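Weiß bleibt nicht weiß
Warum helle Arbeitsflächen schneller altern, als ihre Käufer denken
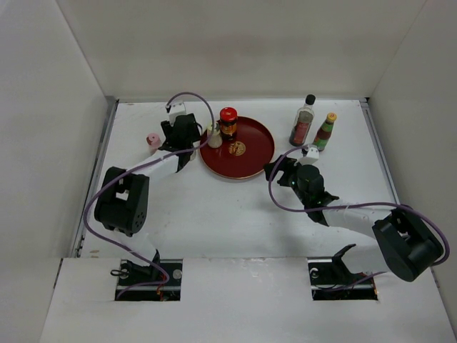 Helle Fläche mit leichten Schrammen und schwachen Spuren.

Weiße Möbel verkaufen sich seit Jahren gut. Beim Hersteller Usico machen sie nach eigenen Angaben 70 Prozent der Bestellungen aus, vor zwölf Jahren waren es 40. Im Werk Trutport werden die Platten beschichtet und 5 Tage gelagert, bevor sie in den Handel gehen.

Die meisten Reklamationen betreffen matte Oberflächen. Abrieb von Metall setzt sich dort als grauer Strich fest und wird oft für einen Kratzer gehalten. Ein feuchter Schmutzradierer reicht in vielen Fällen, bei Hochglanz sollte man ihn weglassen.

Der Konkurrent Breathnach bietet ab August eine Serie mit austauschbarer Deckschicht an. Sie heißt Briltwood und kostet rund 12 Prozent mehr als die Standardplatte. Gebrochenes Weiß und Hellgrau sind ebenfalls lieferbar.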